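3.2 Tire failure records and roadside injuries

Crash narratives came from police desks in Jastham and Judholm, two towns on the same two-lane highway. We kept any report where a tire blew, shredded or came off before the driver lost control. That left 2,841 records, of which 150 involved a person on foot. Sidewalk, shoulder, bus stop, all counted as roadside. Parking lots left out.

Vans and small trucks were over-represented, same as in the Dustinov survey. Load was rarely written down. Tire age almost never. Where the officer gave a speed we took it as is, even when it was clearly a guess. Median reported speed 49 mph, posted limit on most of the route is 60, so speeding alone does not explain much here.

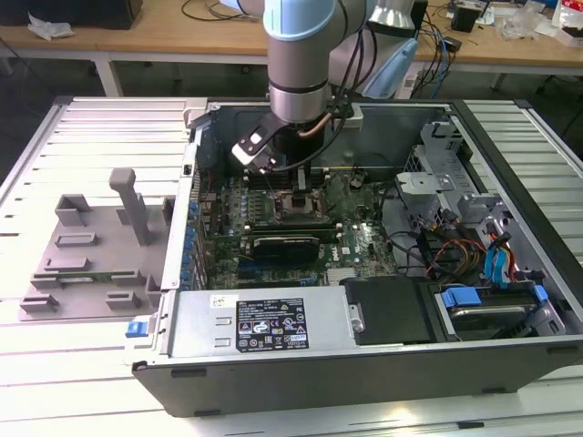
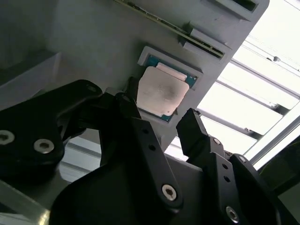
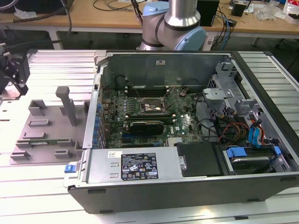
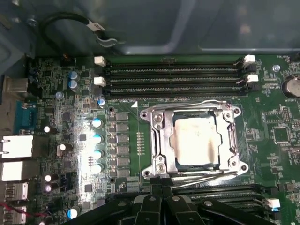

Figure 3. Open desktop tower on its side, seen from the fixed camera (first and third), and close views of a processor (second and fourth).

Coding was done twice, by different readers, on the Gosselin scale for loss of control (drift, swerve, spin, roll). Disagreements were mostly between drift and swerve, and we merged the two for the pedestrian subset. Rear tire failures gave more spins, front ones more swerves toward the shoulder. Time of day mattered less then expected. Early morning reports were shorter and more often missing the side of the road, which is a problem for the shoulder analysis, see 3.4.

Two limits. Judholm changed its report form in March and the new one has no box for tire condition, only free text. And near misses are not in the data at all, nobody files them. Rates per mile driven are therfore not given, only shares of recorded crashes.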